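Clotora grasp planner, table clearing: gallery and grumbles
Trelham workshop notes, July 9, 2022 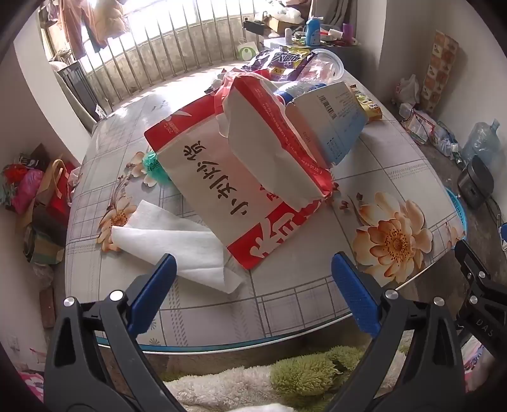
I have spent most of the time since May trying to believe in the Clotora planner, and I am still not there. The pitch is that you feed it demonstrations made by hand and it works out the grasps on its own, in whatever kitchen or bedroom you care to put it. Arben Radulović, who wrote most of the planning code, thinks I am being unfair. He may be right about some of it. I have left his objections in where I could remember them.

What follows is my commentary on the one view I keep going back to when people ask how it's coming along. The lines are short. The longer arguments are in the tracker.

Tissue package and loose sheet
A single sheet lying flat on a tablecloth is the thing I would ask any grasp planner about first. There is almost no height to it. Our depth estimate treats it as part of the table, so the planner never proposes it as a target at all, and then the log says the table is clear. I don't call that success.

The torn flap
The package is open at the top and the flap folds back. Version 18 fits a box round the whole thing, flap included, and aims for the middle of the box. Arben says the box is only a starting point and the later stage corrects it. I have asked to see the later stage correct it.

Small cardboard box
It leans on the package. The planner has no notion of leaning. Each object gets its own grasp score, and if the box scores higher it goes first, which is fine, and if the package scores higher then the box goes wherever it likes. We talked about adding a support check. It would cost 12 milliseconds per candidate and was put off again.

Clear cup on its side
Clear plastic with bright window light behind it. I have stopped looking at the depth map for this corner. The colour model does find cups like this one some of the time, though with a confidence that wanders so much from run to run that I wouldn't set a threshold on it.

Tablecloth
Large flowers on a grey grid. The segmentation was tuned at Mivstead on plain grey desks, and Pavlović's report on it never mentions a pattern of any kind. On printed cloth we get petals labelled as objects. Turning up the minimum height gets rid of the petals and takes the tissue with them.

Bags
Red one over the package, green one tucked behind it, white one near the back. I can't tell you where a thin bag ends and neither can the model. Radulović would like a separate class for them. I would like the planner to be allowed to say it doesn't know, and at present it has to return a pose for everything.

Two grippers
The planner handles one hand, then the other, and checks for collisions at the end. If the check fails it starts over with a new seed. With 20 retries it usually gets something. I don't think "usually gets something" is coordination, whatever the slide says.

Where that leaves us
Version 26 is meant to bring the support check and a better answer for flat things. I'd be glad to be wrong about it. Until then please don't quote the Mivstead desk results for rooms like this one, and if you change the minimum height, write down what you changed it from.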